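I keep getting told that toy subscription boxes save money. Zoltilham raised its price again in August, so I sat down Sunday with my card statements. Thread.

We've had the service for long enough to have paid 700 dollars. The pitch is that you rent toys, swap them, and never buy junk again. I have questions about "never."

Their site says the catalog has 3366 toys. Fine. Try getting the one your kid asked for. I've had the same three things on my wish list forever and what shows up is whatever is sitting in the warehouse. 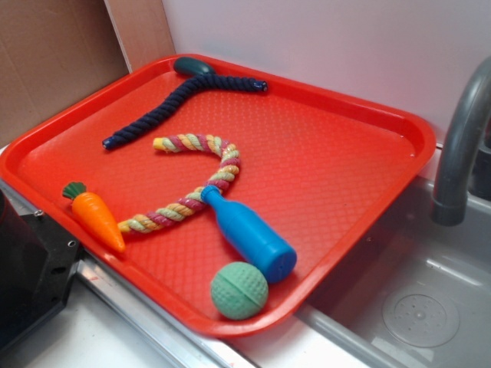

Rope and friends, on the red tray.

Also, the "retail value" printed on every packing slip. Where does that number come from? I added up our last few slips and got 400 dollars. I looked for the same stuff at the Boneck outlet and on resale sites and got 208. And that was me being generous with shipping.

A rental company picking its own comparison price is a rental company grading its own homework. Plallix does the same thing, by the way, only with a nicer font.
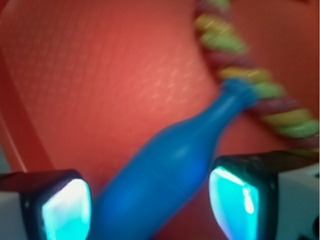

You're forgetting the storage, one reply says. She lives in a two-bedroom and would pay double to have things leave the house every month.

OK, that's a fair point and I'll give her the storage. But things only leave if you remember to pack them. Miss the window and you're billed for another cycle. I've missed it more than once and I bet they've budgeted for people like me.

Then there's the "buy it and keep it" button. The discount is off the retail value, see above.

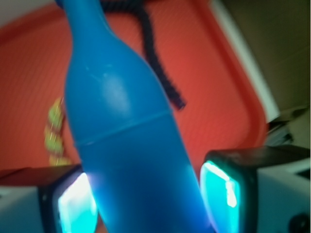

Turcotte library lends toys for free and has for years, someone else wrote, you just have to put up with the waiting list.

Went and checked. True, and the limit is two at a time, which my kid will have opinions about. Still signing up. I'm pausing Zoltilham for now, assuming I can find where they hid the pause button.

Contact | Copyright, all rights reserved | Back to top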